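May 14, 2023

I've been to the Holen hall for the Szekeres singers twice now, and I still don't buy the hype. The program notes call the new countertenor "a revelation." Maybe. I had breakfast late and spent the morning reading reviews that all seem to quote the same press release. 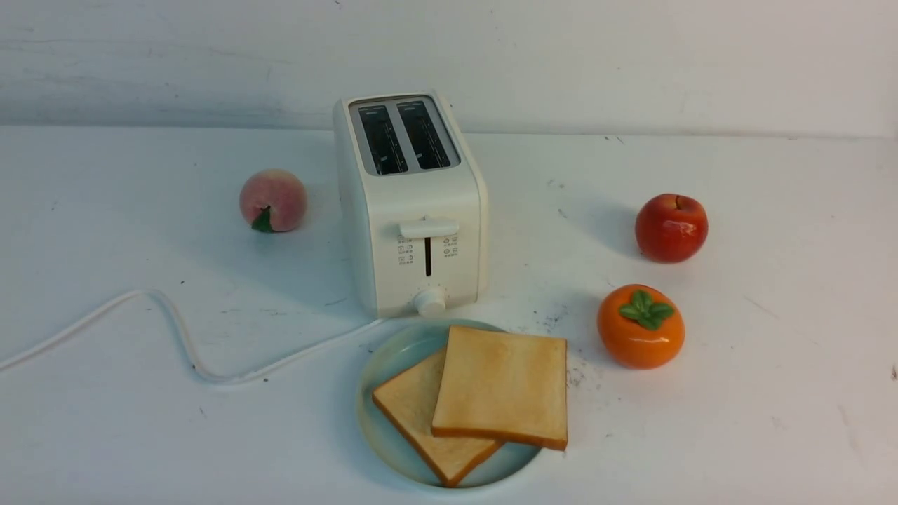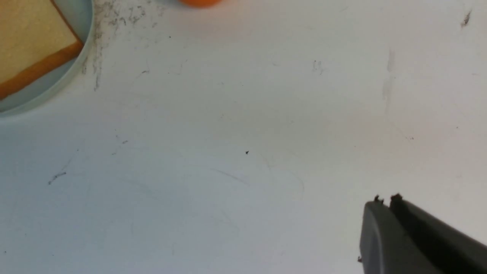
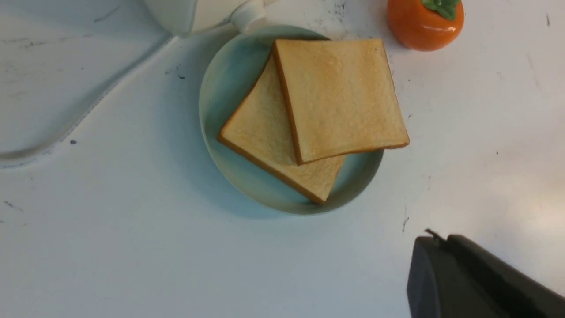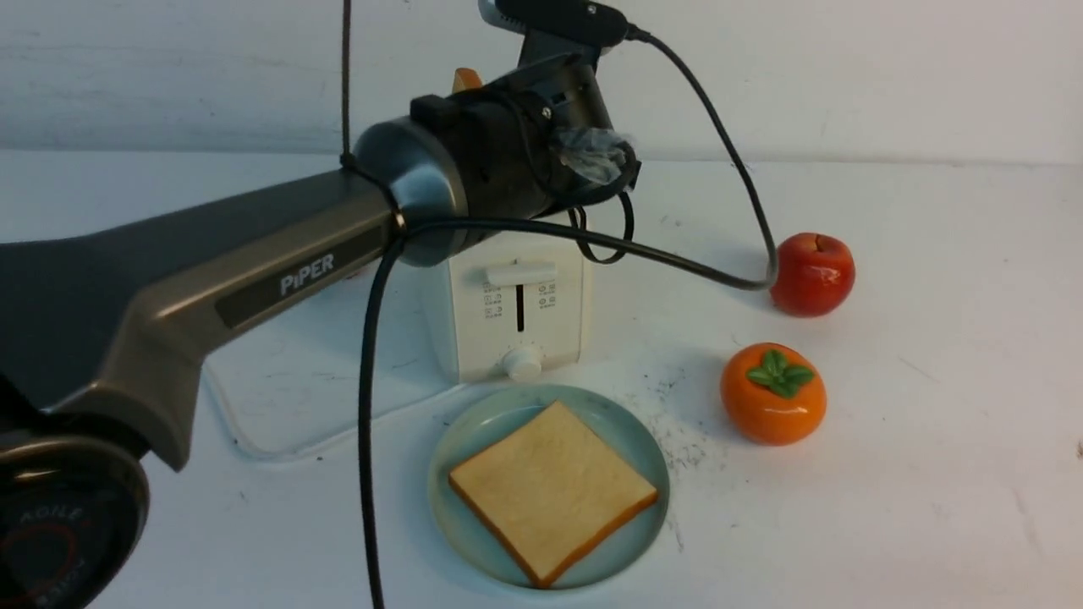 Toaster in the first one, toast on the plate in the third.

So, the concert. The hall seats 725 and I'd say the back rows were thin. He has a pretty voice up high – no argument – but the low notes went missing whenever the strings got going, and there were only 4 strings. The slow aria got a long ovation. I clapped too, mostly out of manners.

What bugs me is the talk of a Distumau recording in November, with signed copies limited to 300. Who signs off on that after one good season? His Jilongate recital last year was fine, and fine is all I heard again this time.

I'll probably go back if tickets stay under $100. The harpsichord player was terrific and didn't get one line in the notes.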